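Scoring at home, round by round

I started keeping my own scorecards back in March, mostly to have something to do with my hands between rounds, and now I can't watch a fight without one.

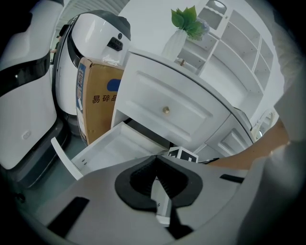
So, the Prundholm card. I'd planned to skip the prelims and ended up on the couch at 5 with a pad of paper and a bowl of noodles, and I'm so glad I did, because the best thing all night was the bantamweight opener. Two guys I'd never heard of! One of them fights out of the Kimaro gym and throws this weird little lead uppercut from way too far out, and it kept landing. I had him winning every round. The judges had it closer than that, and I've gone back over the second and I still don't see it.

The main event is the one everybody wants to argue about. Five rounds, and if you only read the stats you'd think it was a blowout: 382 strikes thrown by the champ, which is a silly number for a heavyweight. But so many of those were pitter-patter stuff against the fence while he was being held there! I gave him the first two, gave the challenger the third and fourth (the fourth was big, he had him badly hurt with that body kick), and then the fifth came down to the last minute or so. I scored it for the challenger. My pad says 48-47 and I'm sticking with it.

I know, I know, you have to beat the champ to be the champ. I've never liked that one. Judges are supposed to start every round from zero, and a belt isn't worth a point.

The broadcast didn't help. I watch through Jitton, and they've put in this live fan score in the corner that shows what percent of viewers gave each round to whom. After the third it said 70 percent for the champ and I caught myself second-guessing what I'd just written down. Next time I'm sticking a piece of tape over that corner of the TV. Also, please, please turn the crowd mic down a notch, I'd like to hear the corners talking between rounds.

Next up is the Urkov show, which has 6 fights on the main card and a start time that's going to wreck me the next morning. I like the co-main a lot more than the headliner. Southpaw wrestler against a long kickboxer, and I think the wrestler gets him down early and then gets tired. Kickboxer by late stoppage, fourth round if you want me to be specific.

If you scored the main event too, put your card in the comments, even if you had it for the champ.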